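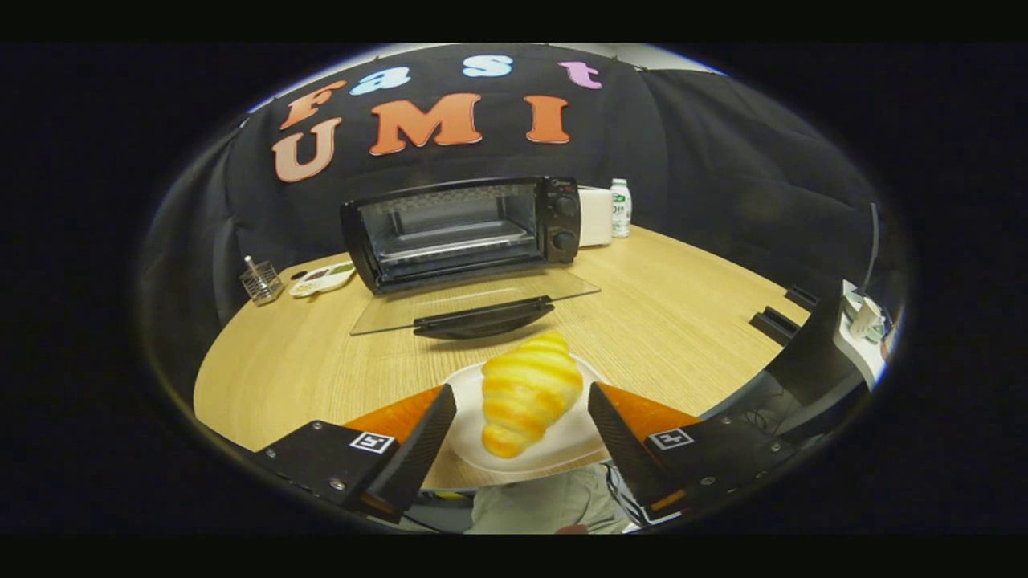
Dovska Hand Gripper, two-finger version: review after one budget year

Reviewed by Rekha Nishad
Bought by: a small training kitchen and automation lab
Price paid: 3797 dollars for the pair, with mounts
Would I buy it again: yes, but I would write the order differently

I am responsible for the equipment plan in our lab, so I read many reviews before I spend money, and most of them talk only about how the tool feels in the hand. I will talk about this also, but mainly I want to write for the person who must fill in the purchase form.

We compared two offers. Pralthorpe proposed a complete robot arm on lease, with service included. Dovska proposed only the hand-held grippers, which a person carries and operates, and the arm can come later when you know which arm you need. My colleague Zachary Simard preferred the lease. I preferred to start small, and we had 4000 dollars left for the year, so the discussion was short.

What is good

The fingers are soft enough for food. We do a lot of kitchen tasks, with plates, pastry and a toaster oven, and a croissant is a hard test for any gripper because it is light and it gives crumbs very easily. With the Dovska you feel in your own hand how much you are pressing. A new person learns it in one morning. Maëlle Penner, who had never held such a tool before October, was placing pastry on the oven rack before lunch without breaking it.

The housings are solid and all the screws can be reached with one normal key. I have changed the finger pads on both sides myself and it was not difficult.

What is less good

The weight. The catalogue says it is comfortable for a full shift, and I do not agree. After 41 minutes I had to stop and rest my wrists, and Annick Paquette, who is stronger than me, did not last much longer. Please plan two operators for every pair of grippers. This is a labour cost and it was not in my first budget.

The pads are sold only in packs, at 400 dollars the pack. They wear faster when you work near oven racks and other metal edges. I ordered one pack for the year and it was finished in the eighth month. The second pack had to come out of the money for cleaning supplies, and I was not proud of that.

The manual has a good chapter about assembly and a very poor one about calibration. I wrote to the seller, Clondell, and Hélène Ouellet from their support answered me the same afternoon with a better document. Ask for it when you order. I do not know why it is not in the box.

Advice for your budget

Put the pads on a separate line from the tool, otherwise your finance office will ask why you are buying the same thing again. Ours asked twice.

Do not spend much on the kitchen side. A small countertop oven with a door that folds down flat is enough to begin, and simple round knobs are better for this work than a touch panel. We looked at a Doucette oven with a digital screen and I am glad we left it in the store.

Keep a table only for this work, if you have the space. We shared one at the beginning and lost a lot of time putting everything back in its place.

My rating is four out of five. I take away one point for the weight and the price of the pads. Next year I will ask Pralthorpe for a new offer on the arm, this time without the service contract, and I will add a comment under this review if the Dovska fingers fit on it.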